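Sanduíche de fiambre e alface

O sanduíche de fiambre e alface é uma preparação fria à base de pão de forma, carne curada cozida e folhas verdes. Pertence ao grupo dos sanduíches simples, montados no momento do consumo e servidos em prato raso.

Composição

O pão é cortado em fatias quadradas, de côdea fina. Sobre a fatia dispõe-se primeiro o fiambre e depois a alface, lavada e bem escorrida. A versão aberta dispensa a fatia superior; na fechada, esta pode ser tostada à parte, para limitar a absorção de umidade.
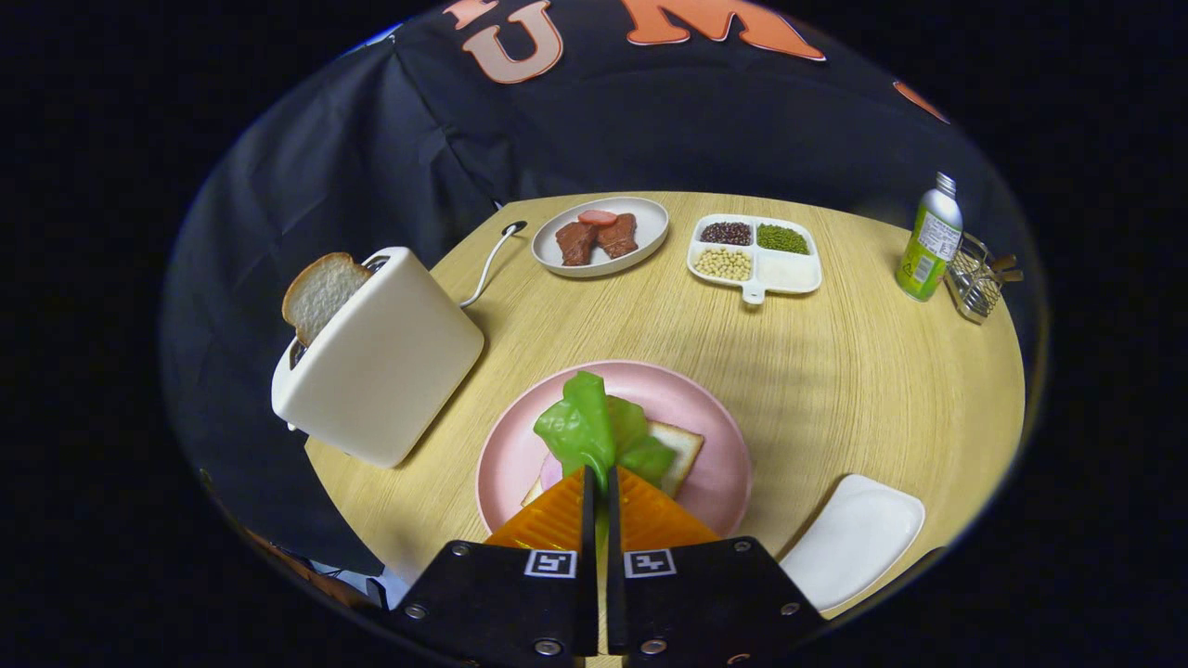
Fatia de pão com fiambre e alface em prato rosa-claro; à esquerda, torradeira branca de duas ranhuras.

Variantes

O manual de cozinha Pomare, de 1865, regista uma forma com carne assada fria em lugar do fiambre — a chamada variante Tarnbridge. A mesma obra fixa 100 gramas de carne para 5 fatias de pão, proporção hoje pouco seguida.

Conservação

Depois de montado, o sanduíche consome-se de imediato ou guarda-se refrigerado e coberto. A alface perde firmeza em contacto prolongado com sal ou molhos — motivo pelo qual costuma ser acrescentada no fim.

Ver também: Pão de forma; Torrada; Sanduíche aberto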